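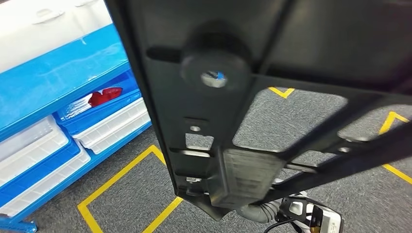 Workshop Life

The good side of the plastic

Turn over almost any moulded panel and you find the side that was never meant for company. The front is smooth and says very little. The back is where all the thinking went, and I could look at it for hours. Ribs, slots, screw holes, little steps and notches – every one of them put there by a person who had a problem to solve and a few millimetres to solve it in.

I have been happily lost in this since a Friday in August, when I went to see Remedios Pastor at Filirgate, the parts store and repair shop she has run for 17 years. I had gone to ask about old vacuum cleaners and came away talking about ribs. My family have been very patient.

The big black panel photographed beside the blue shelving is a lovely one to start on. Look at how much of it is missing! One half is an open lattice, thick ribs with windows between them big enough to see the grey carpet through, and yet it still reads as one strong piece. Plastic is bendy stuff when it's flat and thin. Stand a strip of it on edge, join it to another strip at an angle, and it stops bending nearly so much. It's the trick behind egg boxes and roof trusses, and once you've had it pointed out you start seeing it under chairs, inside washing machines and on the bottom of every storage crate you own.

Then there is the round part near the top, a thick disc with a hole through the middle. The trade calls this sort of thing a boss, a word I now use far too often. Bosses tend to turn up where something has to be held, located or screwed down, and Remedios always looks at them first when a part comes in. "If it's going to crack, it often cracks there," she told me, running a thumb round the rim of one on her bench. "People overtighten. They feel it stop and they give it one more turn for luck."

She has a whole drawer of these casualties, sorted by how they failed. Some have a hairline you can only find with a fingernail. Others have split clean in two. She keeps them to show the people who come to her evening class, 10 at a time, most of whom arrive with a broken thing in a carrier bag and a slightly guilty look.

The class begins with reading. Everyone is handed a part they've never seen before and gets five minutes to work out what they can from its shape. Where did it fasten? Which way up did it sit? A narrow slot might have taken a clip or let a cable through, or it may only be there because the mould needed it. Remedios won't tell you which until you've had a proper guess, and she's delighted by a wrong answer if there's a good reason behind it. I was given a cover from an old Gritley dehumidifier and argued with great confidence that it came from a fish tank. She made me explain it to the room.

Dust, she says, is worth a look before you wipe it off. A dull, even coat usually just means a shelf and a long wait, but a dark streak beside a vent can show you where the air was really going. After that it's warm water, washing-up liquid and a soft brush – an old toothbrush gets down between ribs better than anything sold for the purpose. Let it dry standing up, or the water sits in the pockets. Keep solvents well away until you know what the plastic is. She learned that one on a Girken fan housing, which went cloudy in front of its owner.

Storage is the other half of the craft, and I hadn't expected to enjoy it so much. Big ribbed pieces catch on each other and on every hose and lead within reach. Remedios stands hers on edge, like records, with a card tag tied through a screw hole. Small fixings go in a bag taped to the part they belong to, never in a general tin. "The general tin is where screws go to be forgotten," she said, and then showed me hers, which weighs some 7 kilos.

I've since taken the back off a dead Sobczak radio at home, purely to look. There are four bosses, a row of notches I can't explain and one tiny rib that seems to do nothing whatsoever. It's on the kitchen windowsill. I'm taking it to the next class.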